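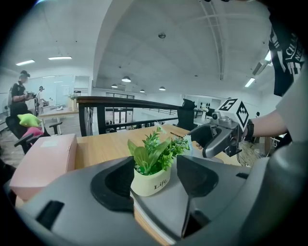
Pasus is a small workshop that sets up, checks and repairs hand-held grippers and the small robot cells which learn from them. We started in October with one bench and a box of spare finger pads, and today we look after machines for laboratories, for schools and for a few companies that pack light goods. Most of our work is done upstairs, at an ordinary wooden desk beside the railing. We like an ordinary desk. A gripper that is good only on a steel test plate is not yet ready for our customers, so we try it on things that people really have near them, like the small artificial plant in its cream pot with the word "Life" on the front. The leaves are soft, the pot is round, and a pad that is mounted with a wrong angle will show it very soon.

Who we are

The workshop was founded by Loïc Moulin, who before this repaired packaging machines for many years. He still does the final check of every gripper pair himself. The rest of the team is divided in two groups. The first group works at the bench: they open the housings, change the pads, clean the slides and put everything together again. The second group works with the grippers in their hands, and writes down what they feel and what the tracking records. Each new colleague spends the first weeks in both groups. We think a person who has never held the tool for a full afternoon can not repair it well.

Our parent company is Ziledport, which makes the control software for the Zerkus cell. We share with them a kitchen, a meeting room and an internet line, but our books and our customers are separate.

What we do with a gripper pair
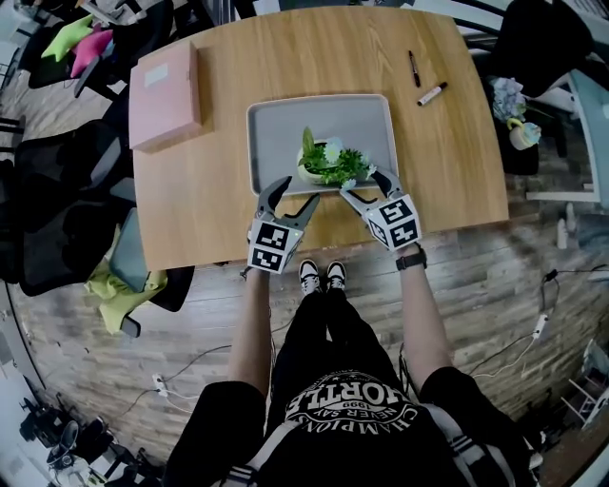

A pair comes to us in its transport case, with a short form where the customer describes the problem. We read the form, but we begin always from the start of our own list. It is our experience that a customer who writes "bad tracking" has sometimes only a loose screw, and a customer who writes "loose screw" has sometimes a bent jaw.

The first thing is the pads. They are rubber and they get hard and shiny with use. We press each one with the thumb and compare it with a new pad from the same batch. If one pad must be changed, we change the pad on the opposite jaw as well, even when it still looks fine. Two pads of different age do not hold in the same way, and the object turns a little when it is lifted.

Next comes the slide inside the housing. We open and close the jaws by hand, slowly, and listen. A dry slide has a small scratching sound. We clean it with a cloth and put a very thin layer of grease, which is less than most people expect. Too much grease collects dust, and then the gripper comes back to us.

After this we look at the marker cube. The cube must be flat on its base, and the printed faces must be clean, without folded corners. A cube that is turned by a very small angle gives a position that looks correct near the table and becomes wrong when the arm is far. This is the fault we see most often, and it is also the cheapest to repair. We loosen the base, set the cube against a square, and tighten the screws crosswise, never all on one side first.

The camera comes last. We clean the lens, check that the cable has no sharp bend, and make a short recording with the tool moving slowly in all directions. If the focus ring has moved, we set it again and lock it with a drop of varnish.

When all of this is done, one of us takes the pair and works with it at the desk. We touch small objects, lift them, turn them and put them down in a tray. We do it with the left hand, with the right hand and with both. Only when the movement feels the same on the two sides do we close the list.

Setting up a Zerkus cell

For customers who have a complete cell, we travel to the site. A normal installation takes two days. On the first day we place the table, fix the arms and bring the cables to their final places. On the second day we calibrate, and we teach the local staff how to do the weekly care without us. We ask that the people who will use the cell every day are present for this second day, and not only their manager.

We leave at each site a printed booklet of nine pages. It has large letters and many drawings, and it explains how to change pads, how to clean the cube and when to call us. The same booklet can be sent to you by mail if yours is lost or has become dirty. Please tell us which version of the gripper you have, as the screws are different.

Spare parts

We keep in stock 381 different parts. The finger pads and other rubber parts come from Peixoto, a family company which has worked with us since our beginning. They mix the rubber according to our own test results, and they accept small orders, for which we are very grateful. Last year we fitted 900 of their pads. Old pads can be returned to us in any box, and we send them for recycling.

For older grippers that are no more produced, we can often make a housing part ourselves. Please ask before you throw the tool away.

Visit us or write to us

Visitors are welcome, but we ask you to write some days before, so that a bench is free and someone has the time to show you the work properly. If you bring your own gripper pair, we will check it together with you and explain each step. School groups should be small, as the stairs are narrow.

For repairs, use the form on the service page and put a copy of it inside the case. Please remove the batteries before sending.

Page last updated: 07/08/2026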